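2023-06-10

Got the little round table set up at last, and I'm so pleased with it! Griet let it go for 20 (she'd wanted 59 in March, so waiting paid off) and we wedged it into her car with both back seats down. My arms are still sore from the stairs.

I spent half the evening deciding what gets to live on it. The white cup with the dark blue inside, definitely, and the pale green spoon, and the cork coaster with the little drawing that Ans swears is a bird. I say leaves.

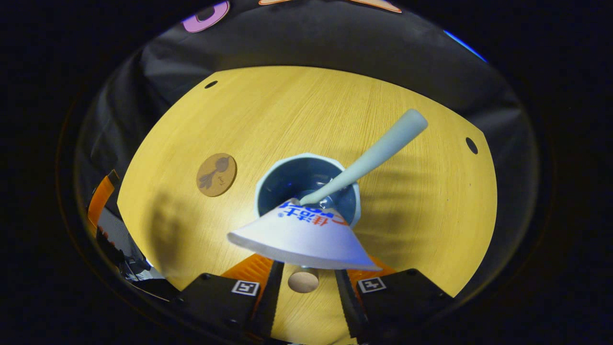 Anyway, Ans is coming over tomorrow for coffee and I still haven't found the sugar. It's in one of the boxes marked kitchen, or else I left it in Clatbridge. Must also call about the chair, and get some oil for the wood before I spill something on it.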